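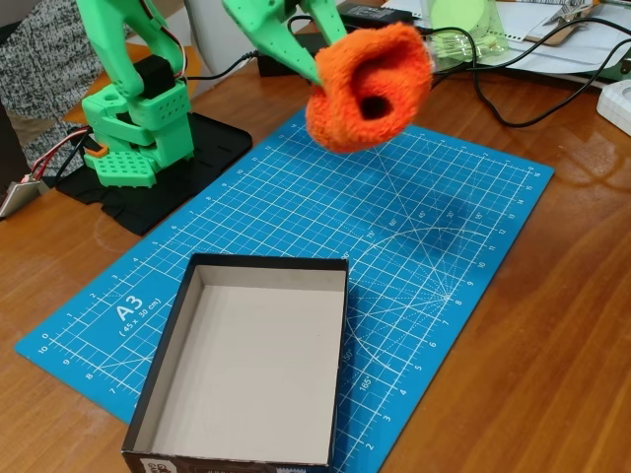
Figure 1. Arm holding the orange sock over the cutting mat, with the open target box in front.

4.2 Results for soft items

The sock task was run on the Plollel arm, printed in green plastic and driven by hobby servos. The policy was trained on 289 teleoperated episodes recorded by Kamala Pinto and Willy Dewulf. One episode covers a single grasp, a lift and a release into the box. The box position was changed between episodes but always kept within reach of the arm.

Two grasp strategies were compared. In the first, the fingers close on the cuff. In the second, they close on the bunched middle of the sock. Cuff grasps failed more often during the lift — the fabric stretched and slid between the fingers. Middle grasps held, but the sock sometimes caught on the rim of the box on release.

Raising the release point by 4 cm removed most of the rim contacts. It also lengthened each episode, and in 6 trials the sock landed beside the box. We kept the higher release point for the remaining tests.

Colour was not varied. All training episodes used the same orange sock, so the results say nothing about grey or dark fabric. Femke Van der Linden repeated 7 trials with the overhead light off, and these are listed separately in Appendix B.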